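로봇 조작 데이터 수집 참가자 모집

Finen 연구실에서는 로봇 팔의 학습에 사용할 조작 예시를 함께 모아 주실 참가자를 찾고 있습니다. 로봇에 관한 지식은 필요하지 않으며, 조종 방법은 첫날에 제가 직접 가르쳐 드립니다.

하시는 일

참가자는 로봇 팔을 원격으로 조종하여 탁자 위의 작은 물건을 집고, 옮기고, 내려놓습니다. 물건은 종이컵, 작은 큐브, 천 등 가벼운 것입니다. 한 번의 동작을 하나의 예시로 저장합니다. 물건을 떨어뜨린 경우에도 기록을 지우지 마시고 '실패'로 표시해 주십시오. 실패한 예시도 학습에 사용됩니다.

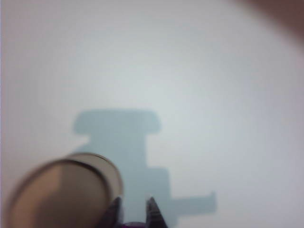
손목 카메라와 고정 카메라의 화면 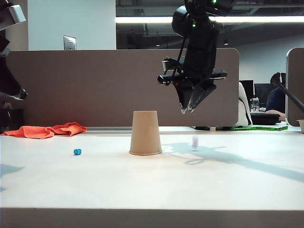

참가 조건

만 18세 이상이며 한국어 또는 영어로 된 안내문을 읽을 수 있는 분. 왼손잡이도 참가할 수 있습니다. 안경을 쓰셔도 괜찮습니다. 한 사람이 5회 참가하는 것을 원칙으로 하며, 중간에 그만두셔도 그때까지의 참가비는 지급됩니다.

모집 인원 및 장소

모집 인원은 14명입니다. 장소는 Kälin 건물 332호이고, 입구에서 328호 쪽으로 오시면 됩니다. 수집 기간은 12월까지이나, 시간은 개인별로 의논하여 정하겠습니다.

개인정보

카메라는 작업 공간을 향하고 있으나 뒤쪽 사무 공간이 화면에 들어올 수 있습니다. 참가자의 이름은 예시 데이터와 따로 보관합니다.

신청 방법

2022년 6월 17일까지 연구실로 신청서를 보내 주십시오. 신청서에는 가능한 시간대와 연락처를 적어 주시기 바랍니다. 저의 한국어가 조금 부족하여 답장이 늦을 수 있으니 양해를 부탁드립니다.

담당: Veronika Stöckli
참가비 문의: Burgi Kofler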